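4.2 Interior fittings and the cleaning of the cold compartment

The second part of the study concerned the refrigerator, which participants in the first round of interviews had named more often than any other appliance when asked what they put off cleaning. The kitchens were those of the Plalden housing scheme, where each flat had been let with the same model of refrigerator and where tenants had agreed to keep a short written record of household work. The records produced 1,201 separate entries that mentioned the refrigerator in some way. Of these, 344 described cleaning it, and the remainder dealt with stocking, sorting or throwing away food. Entries were read and coded by two members of the team (Gittins and Amaral), working apart, and differences were settled in discussion with a third (Rizk).

Cleaning entries fell into two broad groups. In the first, the tenant had wiped a single surface in response to a spill, usually with whatever cloth was to hand. In the second, the compartment had been emptied, at least in part, and the fittings had been washed. The first kind was by far the more common. Tenants wrote of it briefly and seldom gave it a time of day, whereas the second kind was often recorded at some length and was nearly always done in the evening before a large shop or on the day of a visit.

The white lining of the compartment was rarely described as difficult. Its walls are smooth and pale, and tenants reported that marks on them were quickly seen and quickly removed. The clear plastic fittings were another matter. Many tenants wrote that they could not tell whether a clear part was clean until they had taken it out and held it to a window. One wrote that the plastic "looks fine until the light comes on and then it looks filthy, or the other way about". Another had washed the same part twice in one evening, having taken a reflection for a smear.

This difficulty bears on how the fittings are seen in ordinary use. Clear plastic takes its appearance from whatever lies behind it and from the light that falls on it. Against a white lining, the body of a rail or bar may be hard to make out, and the eye tends to follow the bright line along its edge instead. Figure 6 shows this effect at close range.

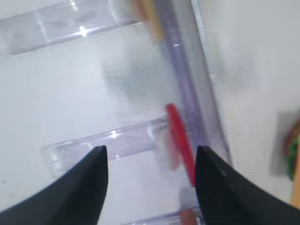

Figure 6. Clear plastic bars and a lavender-tinted rail against a white interior, with highlights on the plastic.

The tinted rail was mentioned separately in a number of entries. Tenants called it "the purple bit", "the lilac strip" and, in one household, simply "the coloured one". Several said that they used it as a landmark when putting the compartment back together, and two said that they cleaned it first for no reason they could give. We had not asked about colour in the interviews and cannot say how widely this habit is shared. It does suggest that even a pale tint makes a part easier to name, and a part with a name was more likely to turn up in the written record. Akinola and Bùi raised a similar point in their earlier work on cutlery trays, where compartments that had acquired a household name were tidied more regularly than those that had not.

Removal and return of the fittings formed a second theme. The instructions supplied with the appliance ask that all loose parts be taken out and washed in warm water with a mild detergent, and that they be dried before they are put back. Few tenants followed this in full. The commonest practice was to lift out one or two parts, wipe the rest where they stood, and leave the ends and undersides until another occasion. Tenants gave the size of the sink as the main obstacle. The sinks at Plalden are shallow, and a long part has to be washed one end at a time, with the other end resting on the draining board or held against the chest. Two tenants had taken to using the bath.

The ends of the parts were also where dirt was found when we inspected the kitchens in March. Crumbs and dried liquid had collected where plastic met the lining, and along the lower edges of parts that tenants had otherwise kept in good order. This was so even in homes with frequent cleaning entries. We therefore treat frequency of cleaning and thoroughness of cleaning as separate measures in the analysis that follows, although the two have sometimes been combined in the literature on domestic hygiene.

A smaller group of entries dealt with putting the compartment back together. Here the tone of the record changed noticeably. Tenants who had written calmly about spilt milk wrote with some heat about parts that would not go back in. The usual complaint was that a clear part could be turned round or over without any obvious sign that it was wrong, and that the mistake was discovered only when the next part refused to fit. Eight tenants had marked their fittings in some way, most often with a dot of nail varnish or a piece of tape at the front edge. The tape did not last. The varnish did, and at the close of the study one household was still relying on marks made by a previous tenant.

Two retail products were in use for this work. Some households cleaned with a spray sold under the name Skovlow, and others with Dandico cloths, which the housing office had handed out at the start of the tenancy. We did not compare the two, and the records do not allow any statement about their merits. What can be said is that tenants who kept a cloth in the kitchen for the refrigerator alone recorded more small cleaning tasks than those who used the general dishcloth. The link may run in either direction — a person who means to wipe the shelves often may be the sort of person who sets a cloth aside for it.

The inspection visits had limits that should be stated. Tenants were told beforehand that we would be coming, and several said that they had cleaned in readiness. Our notes on the condition of the fittings are therefore likely to be more favourable than an unannounced visit would have produced. The written entries are also uneven, with some households writing daily and others only when reminded. Section 4.3 turns to the door compartments, for which the records are fuller and the inspection notes were made on a revised form prepared by Rizk.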